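The Longest Bus Route in Triltley Goes Nowhere Near Triltley

The number 7 bus leaves the Helden Street depot at dawn and spends the next hour avoiding anyone who might want to ride it. It skips the clinic. It skips the high school. It makes two stops at a furniture outlet that closed in April.

Wanda Gallagher has driven it for nine years and is fond of it, the way people get fond of a bad dog. "I had a man fall asleep once and wake up back where he started," she said. "He told me it was the best ride he'd had all year."

The town would like to fix the 7. It has wanted to for most of Gallagher's career, and in January 2025 it finally put a new route map in front of the public. The map drew 3,462 written comments, in a town where the last mayoral race was settled by 121 votes. Many of the comments were about parking.
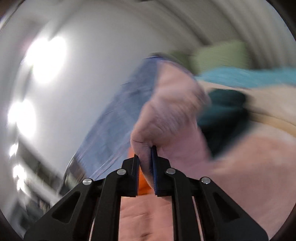 A black two-fingered gripper holds a fold of pink fabric.

The plan is simple enough on paper. The bus would run every 30 minutes, straight down Mercer Avenue, with a stop at the clinic and another at the supermarket. To make room, the avenue would lose a row of curbside spaces — the good ones, in front of the bakery.

Hazel Wojcik owns the bakery. She supports public transit warmly and in general. "I just think the bus should go where the people are," she said, and when I pointed out that the people were on Mercer Avenue, she offered me a roll.

Helmut Teuber, who rides the 7 to his dialysis appointments and walks the last half mile, was less generous. He has been to four hearings. At the most recent one he waited two hours to speak, got three minutes, and missed the last bus home.

The council votes in the spring. Until then the 7 keeps its schedule, including both stops at the furniture outlet, where Gallagher opens the doors, counts to five and closes them again.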